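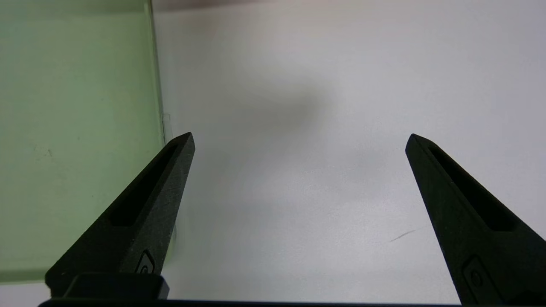

Bimla Bansal wrote back to the abstract for this talk that a thousand good episodes beat any amount of clever modeling, and that I should stop complaining and collect. I'd like to spend my time on the word "good."

Start slow here. Let them read the title.

So, numbers first. In March the plan for Tisard was 1000 episodes of one task: pick small household things off a tray and put them in a basket. We logged 1235. People clap at that number. Don't let them clap yet.

Of those, 152 were thrown out on first review. Reasons, from the log: operator started recording before the arm was at its start pose, camera stream dropped, wrong task name. All of those are easy to catch. I have no complaint about the 152.

My complaint is with the ones that passed. Our review tool, Wernora, checks that the files are complete and the final label says success. It doesn't check what the wrist view had in it. Open jaws over a white tabletop, the side of a green container, a soft shadow. What would a model learn from that? Maybe how to wait. (Pause. Somebody usually objects that idle time teaches the approach. Fine, ask them how much idle time.)

The head view is more flattering, and that worries me. Two black arms, baskets at the back, a Rubik's cube and a power strip on the tray – it looks like a rich dataset. Then you ask which of those things ever gets picked up. A cord lying in loops is a hard object. An operator with a quota will go for the soft crumpled thing every time, and the label will still say "tidy the tray."
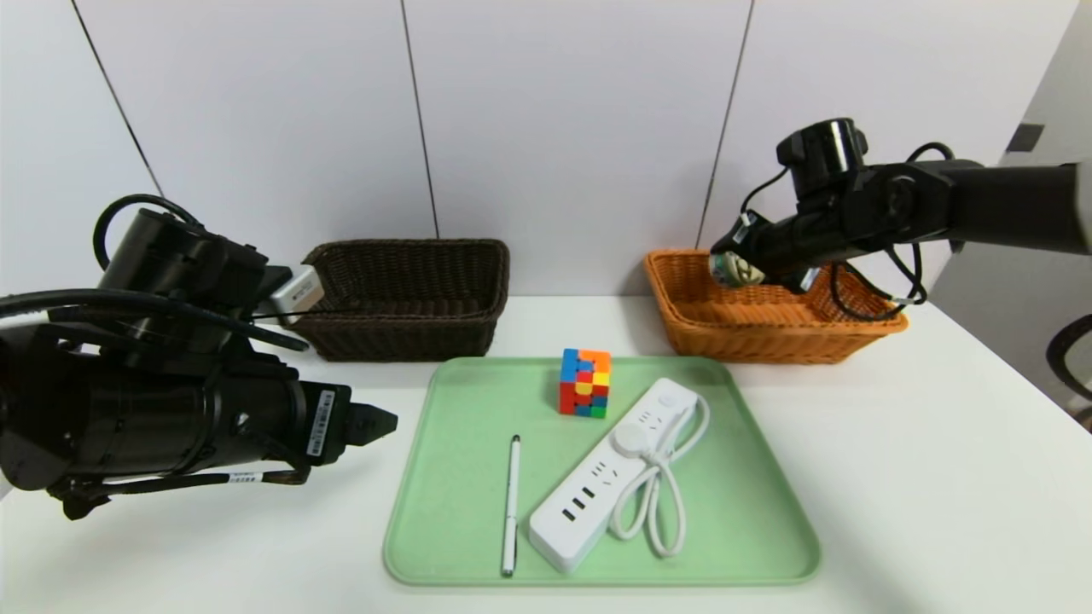 What we tried, and how far I trust it

Juwita Pillai pulled 200 passed episodes and watched them end to end, both views side by side. Her notes are the best thing to come out of Tisard. She marked where the operator hesitated, where a grasp was redone, and where the instruction text didn't match the motion. Mention that this took her longer than the training run did.

We then trained Stasik on her set only, and Nkosi on everything that passed. Stasik did a bit better on the small objects and worse on the baskets. I've seen this slide presented as proof that small clean data wins. I don't believe it. One table, one set of lights, the same two operators. Say so before the questions, because Bimla is in the second row.

If short on time, skip to the request: log which object was picked, per episode, by hand if you must. Leave the contact slide up.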